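# Cleaning a light leather sofa at home

Cream leather is beautiful, but it shows everything. I learned this method from Eliécer Paucar, who repaired furniture in Ridstead, and I use it every May.

**You need:**

- a vacuum cleaner with a soft brush
- two white cotton cloths
- 600 ml of lukewarm distilled water
- a little mild liquid soap, without color
- a leather conditioner

First, read the care label. If your sofa is suede or nubuck, please stop, this method is not for you. Then put one drop of water on a hidden place. When it goes in quickly and leaves a dark spot, the leather has no protective finish, and you should ask a professional.

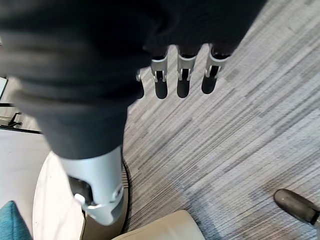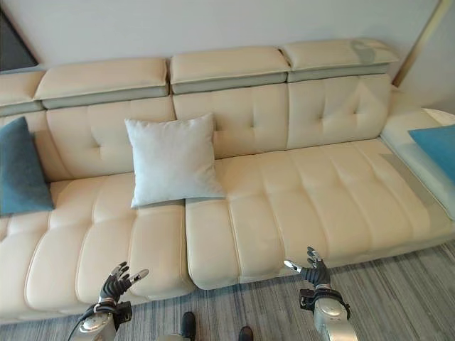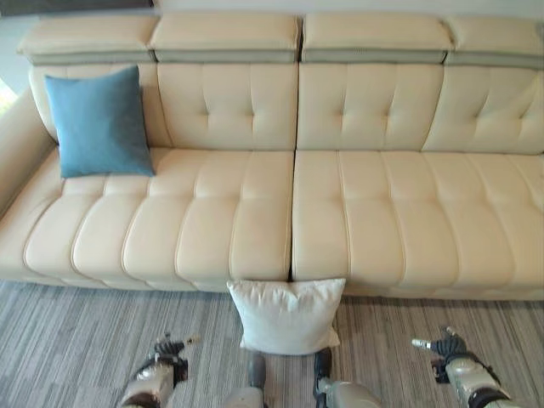 Vacuum always before you wash, because dust under a wet cloth works like fine sandpaper. Begin at the top and go down slowly. On a sofa with separate headrests, like the cream one in the second and third pictures, take the brush into the gaps between them, and after that along the tufting of the back. Crumbs travel farther than you think.

Now the washing:

1. Mix the soap in the water until you see small foam.
2. Dip the first cloth and squeeze it well. It must be damp only.
3. Wipe one section with light circles. Do not rub the stitching.
4. Wipe again with clean water, then dry with the second cloth.

Wait until the next morning before you put conditioner. Use a small amount — for my two-seater, 23 ml is enough — and spread it thin. My neighbor Kelechi Danladi used half of the bottle at once, and her sofa stayed sticky for days.

For pen marks I have no good advice. I tried alcohol one time and it took the color away together with the ink.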